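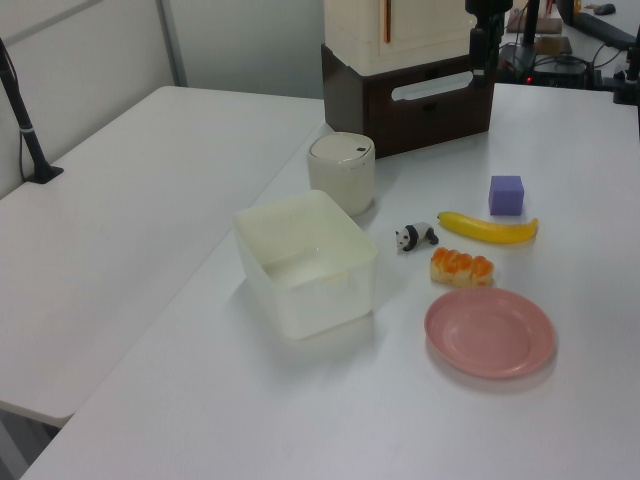

6th November
By Pirjo Pelkonen

4. Your First Sorting Round

Now for the fun part! You've cleared a tabletop, so let's get the small toys into their bin.

1. Stand the open bin where you can reach it with either hand. The see-through white kind is great because you can check what's inside without digging.

2. Start with the foam cube. It's light, so lay it flat at one end and leave the rest of the floor free.

3. Add the play food next, banana first, then the fruit pastry (topping side up, please, it looks so much nicer).

4. Put the panda in last, sitting up if it will. Little figures love a soft landing on foam!

5. Keep the pink plate out until everything else is in, then slide it down along one side.

Note: The Tanik card set has 48 picture labels. Pick one for each bin and let the kids choose, they really get into it.

Caution: Don't stack anything on an open bin. Keep full bins under 40 toys so small hands can still carry them.

Go on to section 5 for shelf labels.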